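Residency Diary, Naciri House
Entry for Thursday, July 29, 2021
Kept by Riet Verstraete, Collections and Play Resources 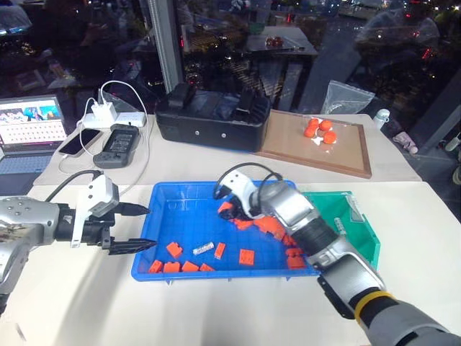

The sorting of the construction toys continued this evening, after the close of the day's public hours. The toy library holds 2000 loan items in its register, and the building bricks have for a long time been entered under one line only, "bricks, mixed", which is of little use to a borrower or to the person who must check the set on its return. It was agreed in the spring that each colour would be given its own number and its own container. Orange was taken tonight. The blue tray with the gridded floor has proved a good surface for the purpose, as the bricks remain within its sides and any piece which does not belong among them is readily noticed. One such piece was lying between the orange bricks, a small clear and silver cylinder resembling a short tube. I have entered it as "unidentified, small parts" and it will be kept in an envelope until Mr Xia has looked at it. He believes the Grilness marble run to be short of a connector, and it may be that.

The question of mixed makes was raised again. Mr Cherkaoui holds that bricks of different makes should be separated even where they fit one another. I do not share this view for the general loan boxes, where the children are concerned with whether the bricks join and stay joined. For the sets with printed instructions he is plainly right, and the register will say so. We have left it there for the present.

Washing. The bricks received with the Drarkau donation are to be washed before they are numbered. Warm water and ordinary washing-up liquid, a net bag, and 20 minutes in the basin. They are then laid on towels overnight. Last November a box was closed too early and had to be emptied and washed a second time, with a smell that stayed in the cupboard well into the new year. The lids are therefore to remain off until the morning, whoever is on duty.

Labels. The present labels are printed on paper and fixed with clear tape, and they do not last. Mr Wongsuwan has obtained a sheet of the woven kind from Netwood and will try them on nine boxes during August. I have asked that the number be placed on the short side of the box, as it is the short side which faces outward on the shelf. The earlier boxes have it on the long side and one must pull out each in turn to find anything.

A letter came from Mr El Khatib on behalf of the Saturday parents' group. He asks whether the bricks might be lent by weight, so that a family may take a small bag for the weekend in place of a full box. I am inclined to agree. A full box is heavy for anyone arriving by bus, and in my experience much of it stays in the box. There remains the matter of how a returned bag is to be checked. The kitchen scales read in steps too coarse to show a single missing brick, and the finer ones belong to the post room - I shall ask whether they can be spared on Saturdays. The deposit would stay as it is.

The register page for orange has been ruled and headed, with columns for date out, date in, weight and remarks. Red is to follow, then the two shades of yellow, which are close enough under the evening lights that I should prefer to have them sorted by day. Black and grey have been put back to September for the same reason.

Other matters. The wooden railway was returned complete and in good order after its 90 days on extended loan to the nursery. One jigsaw has come back lacking its box, and a plain one will be made up from card. The key to the tall cupboard is again turning badly and I have reported it in writing. The windows were dark before I had finished the page.

For tomorrow: reply to Mr El Khatib; towels from the linen room; show Mr Xia the envelope; ask Mr Wongsuwan whether the woven labels may be cut with ordinary scissors.

R.V.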